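4.3 Teaching the Grasp Planner a Flat Object

Flat, round things are where Ellow gets fun! A plate gives the planner very little height to work with, so the grasp has to come from the rim, and the rim detector in Zovton handles that nicely once it has a few good recordings to learn from.

Before you start, finish the hand-eye calibration in 4.2.
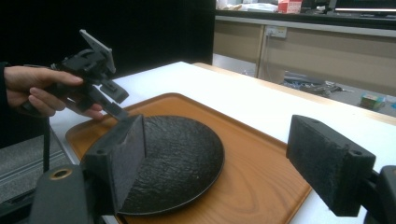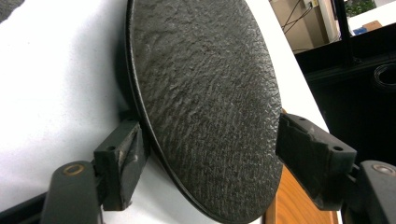 Photos: Onyeka project, Ornanwood. First: black plate on the wooden tray. Second: black plate between the gripper fingers.

1. Open Zovton and choose New Task > Flat Object.

2. Set Surface to Textured. Bumpy finishes throw small highlights, and this setting keeps the rim detector from chasing them.

3. Set Rim Samples to 200. You can go higher later, but start here.

4. Press Record and do one slow pick. Bring the fingers down on opposite sides of the rim, close, and lift.

5. Repeat until the counter reads 16, moving the plate a little each time. Try a few odd angles too (the planner loves variety).

6. Press Build Grasp Map. When the bar turns green, open the preview and scrub through it. Watching the contact points settle onto the rim is a real treat!

Note: A dark plate on a light table is easy to segment. If your plate and tray are close in color, turn on Edge Boost before step 4. It can't be added to recordings you've already made.

Caution: Keep the close speed in Slow mode until you have checked the grasp map. A thin rim can slip out sideways if one finger lands early.

If the build stops with code 106, the two contact points are not opposite each other in at least one recording. Delete the one marked in red and record it again. Code 840 means the rim was lost during the lift; go back to step 4 and lift more slowly.

Saved maps show up under Tasks > Flat, ready for the motion settings in 4.4.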